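4 Installing the Under-Bench Water Filter

4.1 Before you begin

The Wenness 206 is a two-stage cold water filter for domestic kitchens and staff tea rooms. It is designed for connection to a mains supply and is not suitable for tank or bore water unless a Sulitz pre-filter has been fitted upstream. In some jurisdictions, connection to the mains must be carried out by a licensed plumber. The installer is responsible for confirming local requirements before work commences.

Supply pressure must not exceed 600 kPa at any time of day. Where the static pressure is higher, or is not known, a pressure limiting valve must be installed. Warranty claims arising from excess pressure will not be accepted.

CAUTION: Do not connect the unit to a hot water line. Cartridge housings may deform and leak.

4.2 Positioning the bracket

1. Clear the cupboard and turn off the cold water at the isolating valve beneath the sink. Open the kitchen tap to release residual pressure.

2. Hold the bracket against the side or rear wall of the cupboard and mark the two upper holes. Leave a minimum of 94 mm between the base of the housings and the cupboard floor so that cartridges can be withdrawn.

3. Check for concealed pipes and cables before drilling. Fix the bracket using the screws supplied. For masonry walls, use plugs of a suitable size (not supplied).

4. Hang the filter head on the bracket and confirm that the flow arrow points away from the isolating valve.

Note: The housings may be removed while the head is being mounted. Keep the O-rings clean and refit them before proceeding to section 4.3.

4.3 Connecting the tubing

5. Fit the inlet tee to the isolating valve by hand, then tighten a further half turn with a spanner. Do not use thread sealing tape on fittings that contain a rubber washer.

6. Cut the tubing square with a tube cutter or sharp utility knife. Crushed or angled ends are the most common cause of leaks at push-fit connections.

7. Push the tubing into the fitting until it reaches the stop, a distance of around 16 mm. Pull back gently to confirm that it is held, then insert the locking clip behind the collet.

8. Connect the outlet tubing to the Gauthier filter tap in the same manner. Avoid tight bends and keep the tubing clear of waste disposal units and dishwasher hoses.

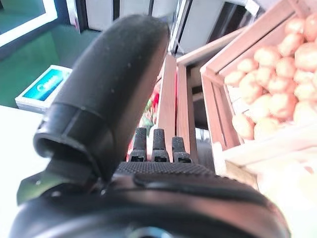 4.4 Flushing and leak testing

9. Open the isolating valve slowly with the filter tap turned on. Air and fine carbon particles will be discharged first. Discoloured water at this stage is normal and should not be consumed.

10. Flush for ten minutes, then close the filter tap and dry all connections with a paper towel. Inspect each joint after a further 30 minutes.

11. If a joint is damp, turn off the supply, release the pressure and remake the connection. Do not overtighten the housings.

12. Record the month of installation on the label inside the cupboard door. Replacement Darnex cartridges are to be fitted every twelve months, or earlier if flow is noticeably reduced.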